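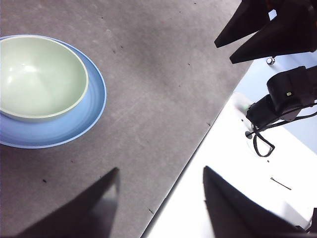

The Villetcombe Residents' Association met on Saturday to hear the matter of the late Mr. Shimada's bell.

Mio Shimada, his niece, was asked to state her claim. She replied that she had none. Her uncle had rung the bell each evening at six for as long as she could remember, and had left no instructions for it.

Osamu Furukawa read the relevant entry from the register. The bell had been bought from the ferry company at Pruratlow for 2,000, of which 1,398 had been paid. The company had since closed. The balance was therefore owed to no party the Association could name.

Tomoyo Ebihara moved that the bell be placed in storage. Ryota Sekiguchi asked whether members living up the hill had been consulted, as several of them still took in their washing by it. The chair ruled that washing was outside the scope of the meeting.

Discussion continued until a few minutes before six. Miss Shimada then requested permission to leave the room, which was granted. The motion was read a second time.

The bell was heard from the yard. Members stood, although the rules did not require it, and Mr. Furukawa stopped writing.

When Miss Shimada returned, the chair asked if there was any further business. Mrs. Ebihara withdrew her motion. The register shows the matter as carried over to July.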